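Flollness Car Sales, Drurton lot
Pre-sale inspection checklist with comments – electric and plug-in hybrid stock
Month: April
Odometer at intake: 3,301 miles
Keys received: 2

1. Paperwork
Title on file: OK
Open recalls: OK, none listed
Owner's manual: Missing. Order one before the car goes on the lot.

2. Body and glass
Paint and panels: OK. Light scratch on the rear bumper, left side. Touch up only.
Windshield: OK
Charge port door: Sticks when closing. Clean the hinge and check again.
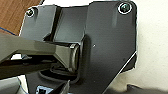
Plate with two dark screws.

3. Tires and brakes
Tread depth: OK on all four
Tire pressure: Low on right rear. Filled, check again in the morning.
Brake pads: OK
Parking brake: OK, holds on the ramp

4. Battery and charging
Charge level at start of test: 100 percent
Home charging cord: Present, no cuts in the cover
Fast charging: Not tested. The Khalaf station was out of service, so this line stays open.
Warning lights: None

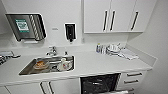
Do not sign off section 4 until the fast charging test has been done. A buyer who asks should be told it is still open – the sales desk has a copy of this sheet.

5. Inside the car
Seat belts: OK, all lock and release
Heater and air conditioning: OK
Backup camera: Picture is clear
Floor mats: Driver's mat is worn and slides. Replace.

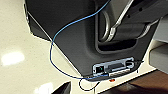
The mat must clip to the floor hooks. Loose mats have been marked as a fail on this lot since the last update to the form.

6. Road test
Steering: Pulls slightly to the right. May be the low tire. Drive again after the pressure check.
Noise: None at low speed
Cruise control: OK
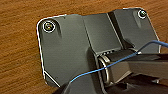
If the pull is still there on the second drive, book an alignment with Jelleser and hold the car back from the sale row.

Result: HOLD – 3 items to fix (manual, charge port door, mat), plus the open tests in sections 3, 4 and 6.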